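Domain randomisation makes my results worse. Is that the result?

2 min read

Jiahui Kang

I'm trying to reproduce the Flemmont ablation for a reading group that already doubts me. The claim is that a policy trained with scattered furniture and odd textures copes better with a kitchen it hasn't met. So I trained two policies in Pravel on the same 3103 demonstrations, one with the tidy layout and one with everything shuffled: chair, plant, book, screwdriver, the lot. Both get the head view plus both wrist views.

On held-out layouts the shuffled one loses. It isn't close either. The tidy policy opens the green drawer more often, and the shuffled one spends its episodes waving at the wall like someone trying to get served at a bar.

Pictures are from the shuffled set, two head views and two wrist views.
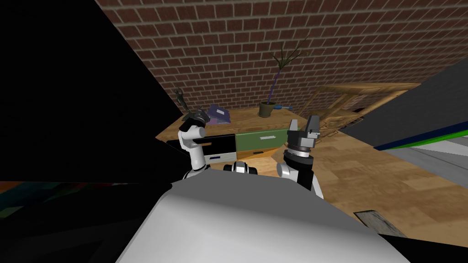
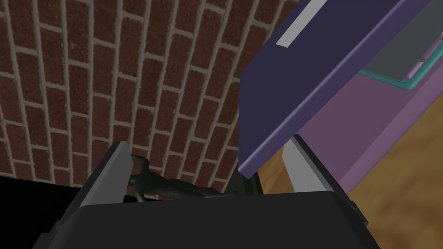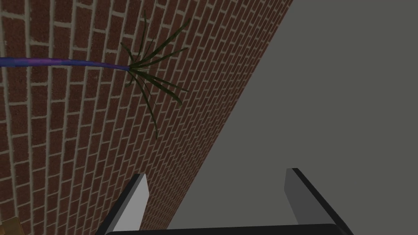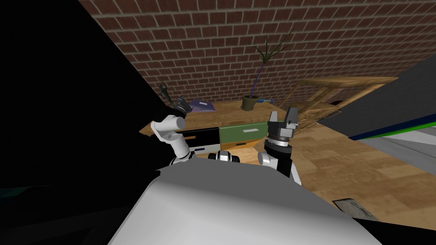

What I've tried so far

Longer training, which made it worse more slowly. A bigger batch, which made the room warmer. I also turned off the colour shuffling and left the layout shuffling on, and got half the gap back, which I don't know how to read. Evaluation is 20 layouts per policy. Is this a real finding or have I broken something dull?

Fraser Munro

Sim is a toy, test it on hardware. Worked for us at Doldale.

Manee Khunthong

Something dull, I suspect, and I say so as someone who spent most of September on the same dull thing.

Look at your wrist views. One has a great deal of brick and a plant, the other has brick and a large purple board, and I can't find the green drawer in either. In both head views it's there with its handle. If a lot of your wrist frames are like that, the network is being asked to learn the drawer task from masonry. The tidy policy gets the same brick every time and learns to ignore it. Yours gets something new behind the fingers in every episode and keeps hoping it matters. That would fit with half the gap closing when you fixed the colours.

Two checks, cheap one first:

Blank the wrist inputs and evaluate both policies again. If the gap shrinks, you have your culprit.

Then raise the evaluation to more layouts and run 10 seeds. With 20 layouts and one seed I wouldn't bet a biscuit on either policy, and reading groups can smell a single seed from the corridor.

If it survives all that, write it up. "Randomise the layout, but check what the wrist sees" is a perfectly good negative result, and people need it more than another bar chart going up.

Weidong Dai

Agree with Manee, with one addition. Check that the held-out layouts really are held out. When I ran Ren's version of this, the split was done by episode and the layouts had leaked into both halves, so the tidy policy was being marked on its own homework. Split by layout seed and rerun before you blank anything. Takes an afternoon, most of it waiting for the renderer.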